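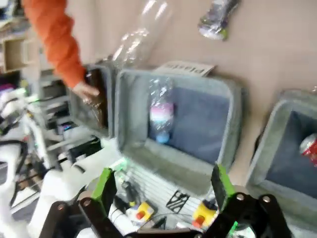

Grey fabric bins for the recycling, brown glass bottle on the left, plastics in the middle

Recycling bins indoors: fabric or hard plastic?

irena_c
Hello all, long-time reader, hardly ever a poster. We've been sorting into soft fabric bins stood in a row against the wall, and I have grown rather fond of them (they look so much kinder than the big council boxes, and they fold away when my sister visits and needs the floor!). The middle one has a paper label saying "Plastic" propped up behind it. My question is whether I'm storing up trouble. Does anyone use fabric for glass as well, or am I going to regret it by the end of July?

bouchard_amrit
Welcome, Irena! I had fabric ones for two years and loved them right up until somebody put in a beer bottle with a good inch left in the bottom. It soaked into the base and the hall smelt like a pub carpet for a fortnight. Fabric for plastic and cans, yes, with pleasure. Glass, I would say no.

SzeWing_80
I'm going to disagree with Amrit, in a friendly way. We keep glass in fabric and have done for ages, and the trick is simply to rinse and drain everything upside down on the rack before it goes anywhere near the bin. The soft sides are a blessing if you live above somebody, as we do. Dropping a bottle into a hard tub at 11 at night is like ringing a bell. Mine came from Vundeck and I paid 16 each for them, which I thought steep until I'd had them a while.

bouchard_amrit
You live with tidy people, Sze-wing. I live with teenagers.

teresa.p
Can I put in a word for proper labels? A bit of paper is fine to start with, but ours slid down the back every time the bin was moved and then my husband put yoghurt pots in with the tins for a month. I sewed a loop on the front of each one and hung a luggage tag from it. It took me an evening, with the radio on, and I enjoyed myself enormously.

Also, Irena, do you flatten your big bottles? A large one takes up as much room as six small ones if you leave the air in it. Lid off, squash, lid back on.

elzbieta_a
Check with your council about the lids first! Ours used to want them off and now wants them on, and I only found out from a leaflet I was about to recycle. And please look up crinkly wrappers as well. Where I am they don't go in with bottles at all, they have to be taken to the supermarket, so I keep a carrier bag on the back of the door just for those.

SzeWing_80
Same here with wrappers. I forget the bag every single time I go shopping.

irena_c
Oh dear, I have been putting every sort of wrapper in with the plastic. I shall look it up tonight. Teresa, I love the luggage tags and have a drawer full of them from my mother's things, so that's the weekend sorted. I think I'll keep fabric for plastic and cans and try one hard tub for the glass. Does anyone know the Szulc ones with the handles?

bouchard_amrit
Good choice (I would say that). I've got the Szulc. Handles are sturdy, but it's taller than you'd expect, so measure if it's going under a shelf.

teresa.p
A folded tea towel in the bottom takes care of the clanging, by the way. Sze-wing's neighbours would approve.

elzbieta_a
And wash the tea towel now and then. Ask me how I know.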